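Section 4: Setting up the steamer station

Tanui Robotics Club, Team Handbook
Pages maintained by Halima Makokha and Mutua Makori
Last revised March 21, 2022

Read Section 3 (arm power-up and emergency stop) before you start. Steps 1 to 7 need two people. One stays at the stop button the whole time the arm is powered, and the other works at the table.

The station is used for the Derkden kitchen task. The arm has to take hold of a side handle on the upper tier of the steamer, lift the tier clear of the base, and set it down on the table without tipping it. In practice sessions the steamer is always unplugged and always empty. Water and heat are not part of this task and are not allowed at the station.

What you need

Two-finger gripper with its fingertip pads fitted
Steamer base and steel tier
Hex keys from the Lanau tool roll
Soft cloth, dry
Masking tape
Team laptop with the Skustby control program installed
Run log (blue binder)

4.1 Preparing the table

1. Clear everything off the white table except the parts for the task. Bags and drink bottles go on the shelf by the door.

2. Wipe the tabletop and let it dry. The base slides on a damp surface and you will lose your taught positions.

3. Set the base down on the left side of the table as seen from the wrist camera. Keep it well back from the front edge. If tape marks are already down from the last session, line up with them and skip step 4.

4. Put two short pieces of tape on the table against the foot of the base, one in front and one on the side away from the arm. Write the date on the tape.

5. Check that the power cord is unplugged, coiled and taped behind the base. A loose loop of cord can catch a finger link.

CAUTION: Do not plug the steamer in to "see if it works." If it has been plugged in by mistake, unplug it and leave the station for the rest of the session.

4.2 Stacking the tier

1. Hold the steel tier by both side handles and lower it straight down onto the base.

2. Turn it until the handle on the arm side is directly over the handle on the base. Both should point toward the gripper.

3. Press down lightly on the rim with flat hands. The tier should sit level with no rocking. If it rocks, lift it off and seat it again.

4. Wipe fingerprints off the steel. The handle detector was trained on a clean pot, and smears change how the reflections look to it.

Note: The two handles are close together, one just below the other. Most failed grasps last season came from the lower finger going under the wrong handle. The program only accepts the upper one.

4.3 Checking the gripper

Do this with the arm powered down.

1. Look at the black hex screws on the silver finger links. Try each one with the matching key. They should be snug. Do not lean on the key, as the threads are aluminum and will strip.

2. Wiggle each fingertip pad. A small amount of give is fine. If a pad turns or slides, remove it and refit it as in Section 2.

3. Wipe the flat faces of the pads with the dry cloth. Do not use the alcohol wipes on them.

4. Power up the arm and open the gripper fully from the Skustby panel. Listen for clicking. A click on opening usually means a link screw is rubbing.

5. Close and reopen it 6 times with nothing between the fingers. Both fingers should move together.

4.4 Moving to the start pose

1. Call out "arm moving" and wait for the person at the stop button to answer.

2. In the Skustby panel, choose Kitchen, then Start Pose, and set the speed to Slow. The arm will come in on the right side of the steamer.

3. When it stops, open the wrist camera view on the laptop. The gripper should be at the bottom center with its fingers open, the steamer should be at the left, and both handles should be visible with bare wall behind the fingertips.

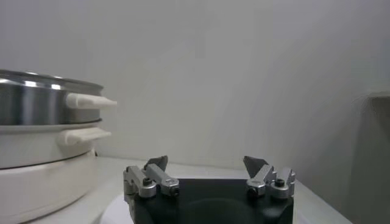
4. Compare your view with the one printed here. The handles should point in toward the middle, above the level of the finger links. If the steamer is further in than this, the arm is too close and the first move will bump the base.

5. If the view is off, do not move the steamer. Jog the arm in small steps until it matches, then save the pose under your own initials. Never overwrite the shared pose.

6. Check the light. The wall should look evenly pale, though a soft shadow toward the upper right is normal with the ceiling lights on. Close the blinds if sunlight is falling on the steel.

Note: The top rim of the steel tier shows up as thin bright streaks. This is fine. If whole patches of the pot turn pure white in the view, lower the exposure one notch in the camera tab.

4.5 First practice run

1. Start a new line in the run log. Write your names, the pose file and the exposure setting.

2. Set Speed to Slow and Grip to Light.

3. Run Approach only. The arm should stop with the fingers on either side of the upper handle. Check this by eye from the side of the table as well as on the laptop.

4. If the fingers are too low, raise the approach height by one step and run Approach again. Repeat until they clear the lower handle.

5. Run Grasp. The fingers close and hold for a short time. The tier should not shift on the base.

6. Run Lift. Keep your hands off the table. If the tier starts to swing, the person at the button presses stop and calls it out.

7. Run Place, then Retract. Record the result as good, slipped, wrong handle or stopped.

CAUTION: Never reach in to catch a tier that is slipping. It is light and it will survive being dropped. The gripper can pinch hard enough to break a fingernail, even on the Light setting.

Do at least 7 clean slow runs before asking a mentor to raise the speed. The club logged 219 runs at this station between the start of term and the December break, and almost all the dents in the old tier came from people who went to Medium on their first day.

4.6 Common problems

Panel says "no handle found"
Check for glare first, then smears on the steel. If the handle is turned away from the gripper, go back to 4.2 step 2.

Panel says "two handles found" and stops
The approach height is too low. Raise it one step. If the message comes back, look at whether the tier is seated properly.

Fingers close but the tier slides out
Clean the pads. If it still slips, move the grasp point closer to the pot, where the handle joins it. Do not go above Medium grip.

Base moves during the lift
The tier is sticking where it nests. Stop, power down, and lift it off by hand. Dry both edges and restack.

Camera view freezes
Press stop, close the camera tab and open it again. Do not run any move on a frozen picture.

4.7 Closing down

1. Send the arm to Park and wait for the green message on the panel.

2. Power down the arm, then the laptop. The other order leaves the pose file locked for the next team.

3. Take the steel tier off the base and store it upside down on the cloth. Leave the base where it is if another team is booked that day.

4. Return the hex keys to the Lanau roll in size order.

5. Sign the run log. Report broken or missing parts to Mutua before you leave, and schedule changes to Halima.

Continue to Section 5: Scoring a run.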